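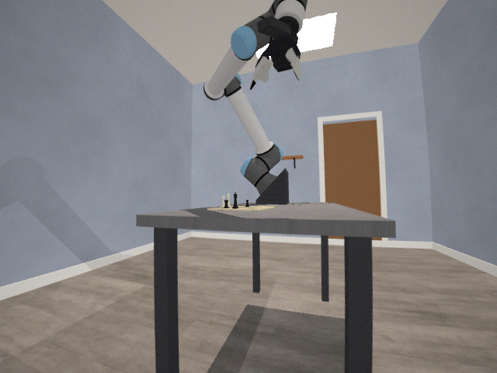 Figure 1. Computer rendering: arm with gripper, plain room.

Handout 4: Reading a workplace survey

Most of you will be handed a survey summary at work before you ever design a survey yourself. Treat the summary as a sales pitch until you've seen the questions. The one we'll use in class is the Bendero staff survey on open-plan offices, which was sent to 4,000 employees and got 764 replies. The headline says 58 percent of staff "prefer open seating."

Start with the word "staff." Fewer than one in five people answered. The report never says who the others were, or whether the night shift got the email at all. A big sample doesn't fix this. If the people who hate surveys also hate the office, more replies from the people who like both will only make the wrong number look firmer.

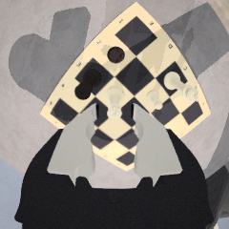

Next, look at what people were asked. The wording was "Do you prefer a friendly, open space to a closed one?" I don't know who would say no to friendly. The Siltby version of the same survey dropped that word and added a "no opinion" box, and the result fell below half. It may be that Siltby people just like walls — different town, different building — so don't claim the wording did all of it. You can't tell from two surveys.

Then timing. Bendero sent its form out on a Tuesday, shortly after the new furniture arrived. Would you expect the same answers in November, with the heating on and everyone coughing? Maybe. The report doesn't raise it.

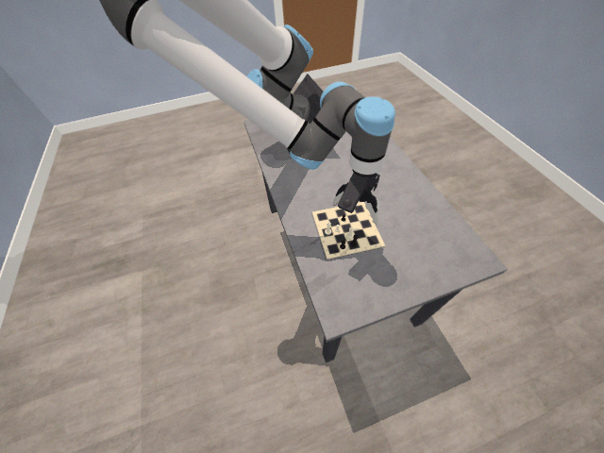 D. Owusu

A word on averages. Page 2 of the report gives a mean satisfaction score and no spread. A middling mean can come from a room full of people who don't care, or from two camps who can't stand each other's music. Ask for the full counts. If the author says they're "available on request," request them.

For next class: read the Florach summary (two pages) and write down every claim in it that needs a number you haven't been given. Skip the charts on your first read. Bring the list on paper, and mark the one claim you'd be willing to defend as it stands. It's fine if there isn't one, but be ready to say why.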